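家里或小工作间用桌面机械臂收拾杯碗，规矩先定好，后面省事。以下是我们在 Gavham 的厨房工作台上用了一阵子之后留下来的做法，八月又改过一次。

## 开工前

- 台面先清一遍。刀、剪子、玻璃片一律收进抽屉，不跟机械臂同台。
- 急停按钮放在站着就能拍到的地方，线不要从水槽边走。
- 底座螺丝每周拧一遍，用同一把扳手，拧完在本子上打勾。
- 长头发扎起来，袖口扣好，手绳和围巾摘掉。
- 孩子和猫在屋里时不开机。

## 速度和力度

有人在旁边时，末端速度限在每秒 200 毫米以内。夹陶瓷件，夹持力从小往大试，杯子不滑就停，不再往上加。我们用的陶瓷杯空杯重 181 克，装水后重 456 克，两种情况要分开存成两个程序，名字写清楚，别叫“杯子1”“杯子2”。

Vilto 的夹爪软垫用久了会发硬，拿指甲按一下，按不出印子就换。换垫以后力度要重新试，旧数值不能照搬。

## 夹杯子的几种办法

最稳的是从外面夹杯身，两指对着杯身中段，避开把手。杯子挨得太密、外侧伸不进手指时，可以从杯口往下探，一指在里一指在外夹住杯壁，或者两指都进去向外撑。往外撑的办法只用在厚壁杯上，薄杯和有裂纹的杯子不要这么拿。

下探时先停在杯口上方，看清位置再慢慢往下。指尖不要碰杯底。

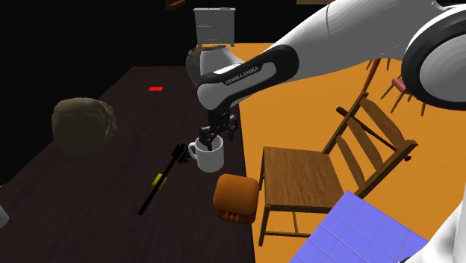
**杯子里有热水，可以让机械臂端吗？**

最好不要。先把水倒掉或者放凉再搬，确实要搬有水的杯子，水面不超过杯高的一半，速度再降一档，人站到一米以外。

## 桌边和地面

1. 杯子放下的位置离桌边至少 70 毫米，用纸胶带在台面上贴一条线，杯底不过线。
2. 杯子本来就在桌边的，先用手挪进来再开程序。
3. 机械臂够得着的范围里不放椅子。椅背容易被肘部扫到，挪开的椅子收工后再归位。
4. 地上的垫子边角压平，翘起来的用双面胶粘住。
5. 长柄的东西，像刷子、锅铲，顺着桌边放，柄不要横在下探的路线上。

## 停机和擦洗

收工先让手臂回到停放位，再断电。顺序反了，有的型号关节会往下沉一点，夹爪可能磕到台面。

夹爪用拧干的布擦，沾了油加一点洗洁精，再用清水布过一遍。不要喷酒精到关节缝里。外壳上的水渍当天擦掉，放久了留印子。碰过生肉盘子的夹爪，洗干净之前不碰杯子。

## 记录

本子挂在冰箱侧面，每次写三样：谁开的机，跑了哪个程序，有没有掉东西。碎了杯子也写，连杯子放在哪里一起写。去年的本子写满了近 200 行，Konrad Żak 翻了一遍，掉杯子多半发生在换过软垫没有重试力度的时候，所以上面那条加了粗线贴在墙上。

程序改动以后，先拿塑料杯空跑三遍，再换陶瓷杯。塑料杯放在水槽下面左边的筐里，用完放回去。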